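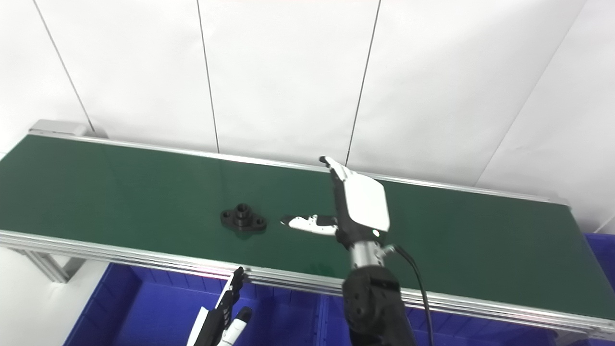

3.2 Reader Votes and Editorial Selection

The second data set covers the short fiction and poetry published by the online quarterly Harnport in its December issue. Readers were allowed one vote per genre. Of the 700 ballots received, 303 named at least one poem, and the remainder named stories only. Ballots were matched to the editors' own rankings, which had been fixed before voting opened and were supplied to us by Alun Price.

Agreement between the two rankings was weak for poetry and moderate for fiction. Poems under 30 lines drew more votes than their editorial rank would predict, as Mbwambo found for the Dorwood archive. Story length had no clear effect. Position in the table of contents did: pieces listed on the first screen were favored in both genres.

Figure 4. Green conveyor belt with a black flanged part, blue bins and two robotic hands.

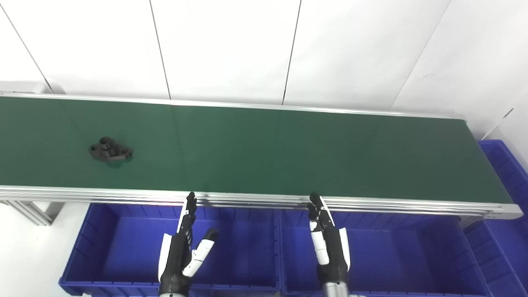
Were authors able to vote for their own work?
Authors could vote under the magazine's rules, and their ballots were not marked separately, so self-votes could not be removed from the counts.

To limit this effect, we repeated the analysis without pieces that received a single vote. The order of the top-ranked stories did not change. Two poems exchanged places. The Kotach measure of rank agreement, computed on the reduced set, stayed within the interval given in Section 3.1.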